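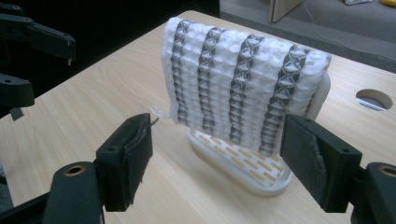 By Chun-hung Tam
July 7, 2022

Last updated: July 7

A dish towel is a hard thing for a robot to pick up. It has no fixed shape, and the part you want to hold moves as soon as you touch it. The people at Gresby, a small research group that works on household manipulation, have spent much of the past year on towels and the white plastic stand they hang on.

Their method starts with a person and no robot motion at all. The person holds a tool with two black fingers, the same general shape as the fingers a robot would use, and does the chore with it. A camera on the tool records what the fingers see. The recordings are used to train a program called Akis, which is then asked to do the chore on an arm.

The idea of teaching by hand is an old one. What Gresby wanted to know was how much the starting position matters. Most groups record a demonstration from the moment of contact, or close to it. The Gresby recordings begin earlier, with the fingers open and short of the cloth, and they keep every bit of the approach.

"We used to trim that part off," says Joanne Bokham, who runs the towel work. "It looked like dead time. You'd have the tool hanging there in front of the towel for a second or two while the person made up their mind. We thought the model would learn to dither."

In May the group trained two versions of Akis on the same 700 demonstrations. One had the approaches trimmed and the other had them left in. Each version was then given 108 attempts at taking a towel from the stand and laying it on the table. The trimmed version managed 61. The untrimmed version managed 87.

Bokham puts the difference down to the choice of grasp. A folded towel over a stand can be taken by the top fold, by a side or by the hem, and the people doing the demonstrations did not always agree. Seen from close up, a patch of waffle weave looks much like any other patch, and a recording that starts there gives the program little idea of why that spot was chosen. From farther back, the fold, the edges and the hanging loop are all in view, along with the width of the cloth on either side.

The towel itself turned out to be a fair test. It is white with four dark grey stripes running from the fold to the hem, and the group worried that Akis would learn to follow the stripes and ignore everything else. They ran a smaller trial with a plain towel to check. The score dropped, but the untrimmed version still came out ahead.

The stand caused more trouble than the pattern did. It is white, the towel is mostly white, and on the right side the cloth bulges where it goes around the panel. In the early runs the arm would close on the plastic and the cloth together and pull. The stand's oval base is not fixed to the table, so it came along too. Bokham's group did not change the stand. They recorded more demonstrations with the towel hung at slightly different angles, and the problem became less common, although it has not gone away.

Hardware is the less glamorous side of the work. The pads on the inner faces of the fingers take the wear, and the edges fray and start to peel. Gresby swaps them when the grip begins to slip, on no particular schedule. Bokham says worn pads are in plenty of the recordings and she has not tried to weed those out.

There are limits to what the result shows. It covers one chore on one table. A second lab, led by Marcus Tang, tried the same comparison with tea towels lying flat and found a much smaller gain. Tang thinks the approach tells you less when the cloth is already spread out and most of the corners are in plain sight.

"I believe their number," he says. "I just wouldn't carry it over to laundry in general. Hanging cloth is its own problem."

Gresby is now putting together a larger set of 4000 demonstrations, covering 7 chores that involve fabric. Folding is one of them, and so is hanging the towel back up, which the group expects to be harder than taking it down. Bokham has asked the people recording to start even farther back than before and to take their time.

The question she would like answered next is where the benefit stops. At some distance, the extra footage must be of no use — the towel is a small shape across the room and the fingers could be going anywhere. She has a guess as to where that point is but would prefer to measure it first. The recordings for that test are about half done.

Contact the editors | © 2022 | Back to top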